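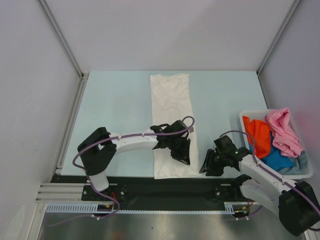 Garment Folding Study: Project Report
Duván Mosquera and Haruto Yokoyama, Purbridge

1. Purpose
The project examined how the first lengthwise fold of a white garment affects the finished shape. All trials took place on a flat tabletop.

2. Results
Of 317 trials, 288 met the standard for a straight hem. Creases in the upper section were the most common fault.

3. Further Work
Trials with heavier fabric will begin in April, using the same fold order and scoring sheet.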